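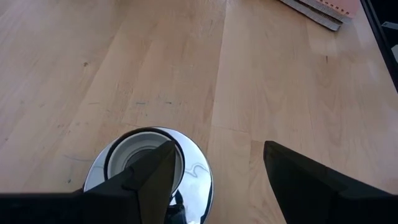
# The Working Surface

**How the shared rooms at Visanley are furnished, kept clear and kept in use**

The oldest shared bench at the Visanley Center for Applied Crafts has been sanded twice, moved between floors three times and, on one occasion in its early years, used as a serving table at a retirement lunch. It remains in daily service. The Center's furniture register lists it under number 5, between a plan chest and a stool that was withdrawn long ago, and the entry beside it reads "good, some rings."

Few items in the building receive so much use and so little attention. Members reserve rooms, tools and storage. They do not reserve a tabletop, although the tabletop is where most of the day takes place. When the Center reviewed its shared rooms last winter, the working surface became the principal subject of the report, and several of the changes that followed have now been in effect long enough to be described.

## Pale wood and its consequences

The review began with color. For many years the Center's benches were dark, either stained or covered in a brown composite that hid pencil marks and glue. Dark tops were thought to be practical. They also made it difficult to find small parts, and members working with black fittings or dark thread brought their own sheets of white card to place underneath.

The replacement tops are light in tone. They were made by Çetinkaya, a joinery shop with long experience in school furniture, and were delivered in January in two loads. A total of 17 benches received new surfaces. The remainder will follow as their existing tops wear out, in keeping with the Center's policy of replacing nothing that is still sound.

A pale surface changes the way a room is used. Grain, knots and joints are easier to see, and so is everything resting on them. A dropped washer shows at once. So do crumbs, ink and the gray smear left by a graphite stick, and for the first month the maintenance office received more complaints about dirt than it had received in the whole of the previous year. The rooms were no dirtier than before. Members had simply begun to notice.

The finish is a hard wax supplied by Nokard. It was selected after the staff left test boards in the second-floor kitchen, beside the kettle, for 48 hours. The boards were subjected to tea, vinegar and a leaking bottle of dish soap, the last of which was unplanned. Two of the candidates turned cloudy. The chosen wax darkened a little under the tea and recovered after light buffing, and the office judged this acceptable.

## Metal on wood

Of all the materials placed on a bench, polished metal asks the most of its surroundings. A round base or disc with a mirror finish will pick up the grain of the wood, the window and the sleeve of whoever is leaning over it. It will also pick up fingerprints, and its underside may carry grit that scratches the wax each time the piece is turned.

The Center's guidance on the matter is short. Polished pieces should be lifted and not dragged. The underside should be wiped before the piece is set down. Felt pads are available from the ground-floor desk in two thicknesses, and the thinner is suitable for most lamp bases, stands and small trays. Chrome should be cleaned with a soft cloth and plain water. Abrasive pads were removed from the sinks in the metal room in spring and should not be brought from home.

Rings are a separate problem. Most are caused by cups, and the remedy is a saucer. Rings left by metal objects are usually darker and follow the edge of the base closely. They can often be raised with a cloth and a small amount of the Nokard wax, worked along the grain. Members who are uncertain should leave the mark alone and report it. Of the repairs carried out this year, the most laborious was to a bench on which a member, with good intentions, had sanded away a mark the size of a coin and left a hollow the size of a dinner plate.

## What may remain on a bench

The review also considered what is left out at the end of a session. Opinion on this point was divided. One group of members favored clear tops at all times, with every object returned to a cabinet. Another held that a bench with nothing on it is unwelcoming, and that the first quarter hour of each day was being lost to fetching things that had been put away the night before.

The arrangement now in force falls between the two positions. Each bench may keep a notebook, a living plant and one small container. Everything else is to be cleared when the session ends. During the session there is no restriction, provided that walkways are open and cables are kept off the floor markings.
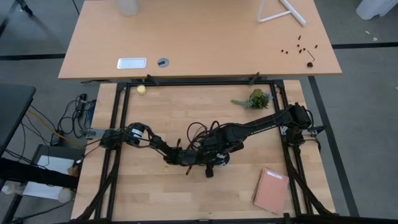

*A plant and a salmon-pink notebook on a light wooden workbench set within a black frame; small screws and a hex key lie on the desk beyond.*

The notebook was the least disputed item. Each bench now has one of its own, in which members record damage, missing fittings and work in progress. Entries are brief. A typical page will note a loose clamp, a request for more pencils and a sketch of a shelf that someone would like to see built. The notebooks are read by the maintenance office at the start of each month, and pages are never removed. Bright covers were requested by the members themselves, a gray or tan cover being easily lost on a crowded desk.

Plants were admitted after longer discussion. The objection concerned water, and it was a reasonable one. The rule adopted is that pots must be small, must stand in a saucer or sealed outer pot, and must be watered at the sink. Spiky, slow-growing varieties have done well in the shared rooms, where the heating is uneven. Trailing kinds are permitted if the stems are kept to the rear of the work. A plant that has outgrown its corner may be moved to the landing, where there are now a great many.

## Small hardware

Loose screws and nuts account for a surprising share of the time spent tidying. They are emptied onto a desk at the start of an assembly, used in part, and left in a cluster beside the hex key that fits them. By evening it is seldom clear whether they are spare or essential.

The Center has adopted the Druveo drawer system for this purpose. The drawers are shallow and open at the front, and each takes a paper label. Members are asked to observe the following:

- Hardware in use stays on the desk, together with its key or driver.
- Hardware left at the end of a session goes into a drawer labeled with the bench number.
- Unlabeled hardware goes to the sorting tray on the ground floor.
- Nothing is returned to a supply drawer by guesswork.

The last point was added in March, when a drawer marked for one size of nut was found to contain four.

## Two surfaces are better than one

One recommendation of the report concerned layout. Where space allows, a bench is now placed next to a second desk, so that assembly and storage do not compete for the same area. The bench carries the piece of work. The desk carries the parts, the containers and whatever is waiting its turn. Desks with a cable opening in the top are preferred, and clamps are to be kept on the frame or beneath the front edge.

The gray carpet in the second-floor rooms has been retained. It quiets the rooms considerably and is kind to dropped components, although the pile conceals them. Black lines on the carpet show where furniture stands and should be used to return it to position after cleaning.

## Hours and care

The shared rooms are open 365 days a year, with staff present from 9:00 a.m. to 6:00 p.m. Benches are wiped each morning before opening with a damp cloth, and waxed in rotation, two at a time. A bench under wax is marked with a card and should not be used until the card has been taken away.

Cloths, felt pads and saucers may be collected from the ground-floor desk without charge. Requests for a replacement notebook should be made there as well, and the full notebook handed in at the same time. Bench number 5 will be waxed in October.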